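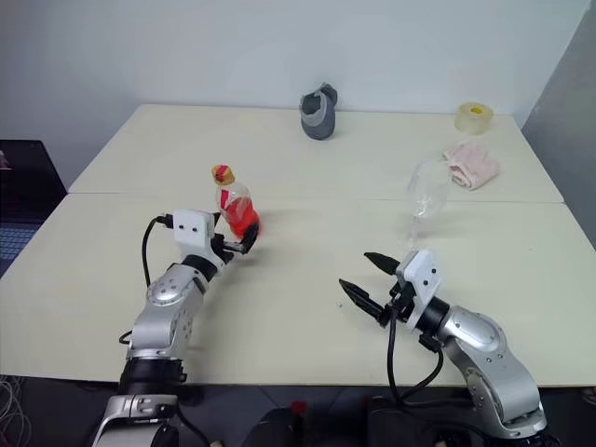 Golnar Kermani's view, given at the close of the morning review, was that the Kundthorpe samples should not be reported until the question of the storage temperature had been settled. She considered the color readings sound in themselves and had no objection to the method. Her objection concerned the two nights on which the cold room log shows no entry, and she asked that it be recorded in full.

Recorded accordingly. The remainder of this entry sets out the position of the dye-fastness work as of this afternoon, for the use of colleagues taking over the bench in December.

Background. The Idudwood archive submitted wool and cotton swatches from its bound pattern books, with the request that we establish which of the red dyes may be displayed under gallery lighting. The books were kept at Kundthorpe before the transfer. Labels on the Kundthorpe swatches follow the old shelf order and do not correspond to the archive's present numbering. The concordance is in the blue binder. Swatch 3,426 appears twice in it, once as madder on wool and once as an unidentified red on cotton. Until the archive replies, it is to be treated as cotton, which is what is in the envelope.

Work completed. All 159 swatches have been measured before exposure. Three readings were taken per swatch and the mean entered. Where the weave was open, the swatch was backed with the standard white tile and a note made in the right-hand column. The first page of readings was taken with the aperture set too wide and has been struck through. The repeat readings are on the following page and should be used in all calculations.

Light exposure of the first group is under way. The blue wool references were mounted alongside the swatches in the usual manner. Reference 3 shows a visible change at the masked edge. Reference 4 does not, or not to my eye under the booth lamp. A second opinion is requested. The cochineal reds on wool have held well. The reds on cotton have shifted toward brown, and two of them have done so unevenly, with the change concentrated along the fold. I am inclined to attribute this to residues from an earlier wash, but there is no evidence on the sheet to support that view and it should not be repeated to the archive.

Extractions. Small thread samples were extracted in the acid and methanol mixture under procedure Swati, second revision. The first revision calls for a longer heating period and should be removed from the shelf above the water bath, where a copy remains. Extract 12 was lost through a badly seated cap. There is enough thread left for one repeat and no more.

Storage. With regard to the objection noted above, the log sheet for the cold room has been checked against the chart recorder. The recorder trace is continuous but the pen was running dry and the line cannot be read with confidence over the period in question. I have asked for the door alarm record. Pending its arrival, the Kundthorpe results are marked provisional in the Pronia database and the export has been withheld.

Instrument. The lamp counter on the exposure cabinet stood at more than 1,000 hours at the start of this run. The replacement lamp is in the lower drawer. It is not to be fitted mid-run. Irradiance was checked at the four corners and the center of the tray, and the rear left corner reads low. Swatches in that corner are to be rotated each morning and initialed on the tray plan. Sunday's rotation was missed.

Outstanding:
Reply from Idudwood on the duplicate number.
Repeat of extract 12.
Second reading of Reference 4, by someone other than the undersigned.
New pen for the chart recorder. Requested twice.
Gray scale card to be returned to its sleeve after use. It was found on the windowsill again.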